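Ticket: Plush ketchup bottle, label reported upside down
Opened by: Reynaldo Salazar, Flirneo returns desk
Assigned to: Bevan Katene
Status: on hold, awaiting second photo

Reynaldo, 9.10 am
Customer bought the soft ketchup bottle from the food plush range in June and says the label is sewn on the wrong way up. Wants a swap. Stock system shows 63 left at Msimang. Do I pull the lot from sale?

Bevan, 9.40 am
No. One complaint is one complaint. Before anybody pulls 63 toys, ask the customer which end they think is the top. It's a squeeze bottle shape and people don't agree on whether those stand on the cap or on the other end. I had this same argument over the mustard.

Reynaldo, 10.25 am
Customer says "the top is the top". I asked again and got the same answer with more capital letters. They also say the stitching is poor and they don't believe it's the proper item.

Bevan, 10.50 am
Two complaints now, then. Let's keep them apart. Msimang took 7 out of the box and stood them next to each other. All the labels face the same way. Doesn't prove they're right – if the pattern was wrong, all 80 in the batch would be wrong together. What we need is the product sheet from Joltuvis showing how the bottle is meant to stand.

Reynaldo, 1.15 pm
Joltuvis sent a sheet. It shows the label by itself, no bottle round it. I've asked for a better one. Ornitz, who do our listing pages, say their page copy never mentions which way up it goes.

Bevan, 1.30 pm
Of course it doesn't. Tell Ornitz to leave the page alone for now.

Bevan, 2.20 pm
I'm still not convinced there is a fault. The photo on the ticket has the broad, rounded end at the top and the words upside down, so KETCHUP comes above TOMATO and HEINZ is down at the bottom of the patch. Fine, I can read that. But the lower end of the bottle isn't shown, and turning the toy over would put the writing right. As for the stitching, the edges of the letters are a bit uneven, and I'd want to see another from the batch before calling that poor on embroidery this small. Please get one picture of the whole bottle, both ends, with the label reading the right way up. If it looks silly like that, I'll approve the swap. Until then no refund and no recall. 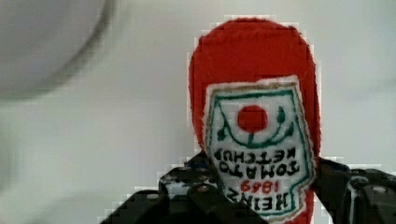 Recent tickets
Mustard plush, which way does it stand
Plush fried egg, yolk coming away at one side
Soft toy arrived squashed, will it recover
Wrong gift note in parcel (2 reports)
Can the food plush range go in the wash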